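# El armario del baño, balda a balda

En Cestoteo se dedican a ordenar casas de otros. El taller está en Olivares, en un bajo con la persiana a media altura, y por las mañanas suele haber cajas en la puerta. La fundadora nos recibe en mayo, entre dos encargos, y pide que hablemos solo de baños. De cocinas y vestidores ya le preguntan bastante.

Empezó ordenando trasteros. El primer baño se lo pidió una clienta que quería cambiar el mueble entero y tenía un presupuesto de 2.000 euros para hacerlo. «Le dije que primero lo vaciáramos y luego decidiera. Lo vaciamos, tiramos lo caducado y el mueble se quedó. El dinero se lo gastó en la ducha, que sí hacía falta.»

Le preguntamos qué aparece en un armario de baño cuando se saca todo. Contesta sin pensarlo mucho: protectores solares de hace varios veranos, muestras de perfumería, gomas del pelo, cajas de tiritas con una sola tiritas dentro y botes empezados del mismo producto. «El champú en seco es un clásico. La gente no lo ve, cree que se ha terminado y compra otro. Luego salen tres, todos a medias, y ninguno está donde se usa.»

Su manera de trabajar es siempre la misma. Extiende una toalla vieja en el suelo, saca el contenido por baldas y lo agrupa por uso: pelo, cara, dientes, botiquín, afeitado. Los medicamentos los aparta y los manda a otra habitación. «El baño coge vapor y calor. Yo los medicamentos los guardo en un cajón alto del pasillo, y los caducados van a la farmacia.» Después limpia el interior con agua tibia y un poco de jabón neutro, seca con un paño de algodón y deja las puertas abiertas, si las hay, mientras el cliente revisa los montones. Un baño corriente le lleva dos horas. Los que comparten adolescentes, más.

Le interesan sobre todo los huecos empotrados, esos que se abren en la pared al hacer la obra y que luego se llenan de cualquier cosa. Le gustan, dice, pero con condiciones. «Un hueco blanco y hondo se agradece en un baño pequeño. El problema es el fondo. A partir de 30 centímetros ya estás haciendo dos filas, y la de atrás la pierdes. Si me llaman antes de la obra, pido que lo hagan menos profundo.»

Cuando el hueco ya está hecho, reparte por altura. Arriba va lo que se usa de vez en cuando: los discos de algodón en un tarro, el tónico, el quitaesmalte. En la parte baja, lo de cada mañana, y con aire alrededor. «La altura hay que medirla con el bote más alto de la casa en la mano. Parece una tontería y es donde más se falla. Los aerosoles y los difusores son altos, y si la balda está justa acaban tumbados. Un bote tumbado gotea o rueda.»

Con la repisa de delante es más estricta. Mucha gente la convierte en una segunda encimera y ella intenta que quede despejada al acabar el día. Durante el rato de arreglarse admite lo que haga falta. «Sacas lo que vas a usar, lo usas y lo devuelves. Yo la repisa la quiero para apoyar.»

Sobre los envases tiene una opinión que le ha costado alguna discusión con compañeros de oficio. No es partidaria de pasarlo todo a frascos iguales. El jabón de manos, de acuerdo. Los productos de pelo y de cara los deja en su envase, con su etiqueta. «En la etiqueta están el modo de empleo, la fecha y el lote. Si está en un idioma que en casa no lee nadie —y cada vez pasa más, con lo que se compra por internet—, pego por detrás una tira de papel con dos palabras: qué es y cuándo se abrió.» Lo escribe a lápiz. El rotulador, asegura, se corre.

Del color de los botes, en cambio, no se preocupa. Ha tenido clientes que querían ordenarlos por tonos y lo ha hecho, avisando de que no duraría. «El color ayuda a una cosa, a encontrar. Si sabes que el tuyo es el morado, no lees nada, lo coges y listo. Para eso me vale.»

Pasamos al material. Usa cestas de Dritow, las bajas, de plástico liso, y las lava con el resto de los cacharros. Las de fibra las ha dejado para los dormitorios después de encontrarse moho en varias. Para los muebles sueltos recomienda la serie estrecha de Lorkton, que cabe entre el lavabo y la pared en casi todos los pisos antiguos que visita. De los separadores extensibles no quiere saber nada: «Se mueven. Los pones el primer día y al mes están en el cubo de la ropa».

¿Y cuánto aguanta el orden? Aquí se encoge de hombros. Depende de la casa y de que cada uno sepa cuál es su sitio. A las familias les asigna una zona por persona y una común, y les pide que no compren repuestos hasta que el bote en uso esté en las últimas. Los repuestos los guarda fuera del baño, todos juntos, en una caja con tapa. Vuelve una vez si se lo piden, a los pocos meses, y esa visita es corta.

Le queda pendiente su propio baño. Tiene una balda que pandea y lleva desde el invierno con la idea de cambiarla. «La tengo medida. Me falta ir a por ella», dice, y se levanta a recibir un pedido.

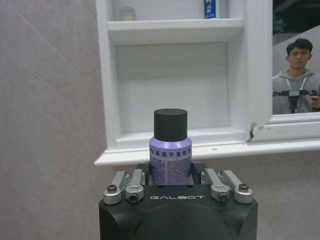 Una lectora nos escribe que lo de medir con el bote más alto lo aprendió tarde, con las baldas ya atornilladas, y que tuvo que bajar una entera para que cupiera la laca. Añade que ella no guarda los repuestos fuera del baño: vive en un piso sin trastero ni pasillo y los mete debajo del lavabo, en una caja cerrada, sin que se le haya estropeado ninguno. Pregunta también si el lápiz aguanta en el papel cuando el bote se coge con las manos mojadas, y cuenta que en su casa lo tapan con cinta transparente.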